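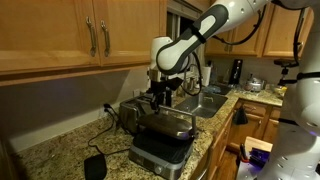

The toastie corner

Welcome to the kitchen gallery! I've been promising to put this page together since January and it's finally up, mostly thanks to Holger Lundgren, who kept asking when he'd get to see where all the cheese goes. Our place in Brusstead is small and the kitchen is smaller, so the press and the toaster share one stretch of granite and have to get along. It's speckled in beige, brown and black, and it hides crumbs so well that I only find them with my sleeve.

I'm a bit of a bore about toasties, I admit. The press heats up while I slice things, and I give most sandwiches four minutes or so with the lid down (longer if the bread came out of the freezer). The plate underneath is the ridged sort, so you get proper stripes, and there's a round knob on the front that I set once and then leave well alone. Cleaning between the ridges is the dull part - a damp cloth over a wooden spoon handle does it, once everything has cooled down.

My usual fillings are leftover roast chicken with mustard, or Cheddar and far too much pickle. Uma, the bakery by the station, does a seeded loaf for 2 pounds that fits the press beautifully if you ask them to slice it thick. The Westerberg rye is lovely too, but it goes hard at the edges.

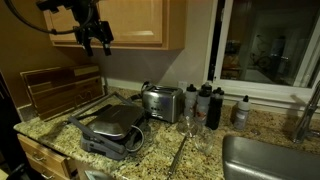

The stripy chopping board lives up against the wall at the end, where I can grab it with one hand, and the drawers underneath match the cupboard above - that honey-coloured wood I wanted to paint when we moved in and have grown very fond of. The toaster does two slices at a time, so on Sundays there's a queue and a fair amount of grumbling!

Next I'd like to sort out a better light under the cupboard, as it gets gloomy along there. I've seen one for 30 pounds and I'm still dithering. More pictures when the pantry shelves are fit to be seen.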